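Romik block sorting kit, reviewed after one season of use
Posted May 30, 2026

We bought the Romik kit in November to repeat a published result on grouping by color from spoken instructions. The method trains a policy on human demonstrations, then asks it to sort the same shapes under wording it has not heard before. Our group had been using blocks cut in the shop, and the sizes drifted too much between batches.

The kit is a set of ribbed plastic shapes in red, blue, yellow and green, plus the task list and a scoring sheet. The ribbing is the best part. Our old blocks slipped when the fingers closed off center, and these slip a lot less. The star shapes are still the hardest to pick up, and the scoring sheet gives no credit for a second try.

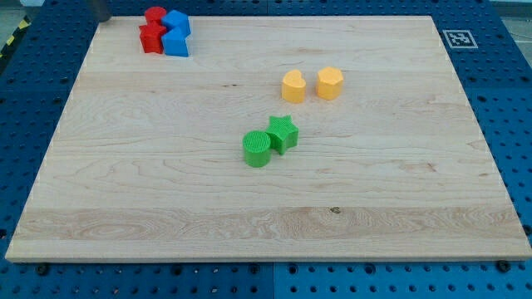
How many demonstrations does the method need?
We collected 1,013 and saw little gain after that, although the task list suggests 2,000.

On our held-out instructions the policy failed 13 trials out of 44. Most failures came from instructions that named a shape and a color together. Plain color instructions were close to solved. Ciarán McGrath reran the failed trials with the Hovata language encoder in place of the default and got some of them back, but he had to retune the learning rate to do it.

Two complaints. The task list does not say how close blocks must be to count as a group, so we wrote our own rule. The start positions are also given only as drawings, and setting them up by hand is slow.

I would buy it again for color sorting. For shape work, the older Metau set has a better task list.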